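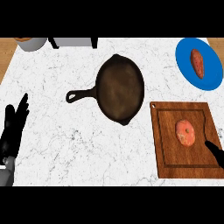
Page last changed: 20/07/2025

Unit 3: Planning and budgeting for a two-arm work cell

Read this before the budgeting session. Bring the blank cost sheet with you, either printed or on a laptop.

1. Start with the task list

Write down what the cell has to do before you look at any catalog. The kitchen task in this unit is simulated. It uses a marble counter with a cast-iron skillet in the center, a sweet potato on a blue plate, and a round fruit on a wooden cutting board. There are two arms, one working from each side.

For each object, note the size, the weight, how it can be held, and where it has to go. A skillet is usually the heaviest thing on a list like this, and it is often picked up by the handle, so the load sits well away from the wrist. Check the payload at that distance. The number on the front of the data sheet may not apply.

2. Simulation first

The Serra lab runs every new task in simulation before a purchase request is opened. Simulation costs staff time and computer time, and both go on the sheet. What you want from this stage:

Reach: can each arm get to every object on its side, and how much of the middle can both arms reach?
Hand type: does the task need fingers, or will a simple two-jaw gripper do?
Counter space: how much clear surface is left for setting things down?

Simulation is weak on friction, cable drag and wear. Do not use it to argue for a cheaper hand without a bench test.

3. What goes in the budget

Most first drafts list the arms and stop there. A full sheet for the Turnetier project has these lines:

Arms and controllers
Hands, one per arm, plus spare fingers
Mounts and counter
Cameras and lighting
Safety equipment and the risk assessment
Computer and software licenses
Shipping, import charges and installation
Staff training
Test objects and replacements
Service contract, years 2 and 3

Hands get their own line. They wear out sooner than arms and are often sold by a different supplier. If the hand comes from Dremau and the arm from Rirkano, ask both in writing who supplies the adapter plate and who supports the connection.

Small items count too. The Turnetier sheet has 57 lines, and the test objects take up several of them. Fresh produce has to be bought again and again during real trials.

4. Timing

Quotes have an expiration date. Put it in the column next to the price. If the money must be spent by the end of December, work backward from delivery, then installation, then acceptance testing. An order placed on time can still miss the deadline if payment depends on acceptance.

5. Exercise

Work in pairs. Fill in the cost sheet for the kitchen task, with two arms and two hands. Mark each line as fixed, quoted or guessed. Then cut the total by a fifth and write one sentence for each line you changed.

Hand in the sheet at the front desk of room 356. Late sheets go in the same tray.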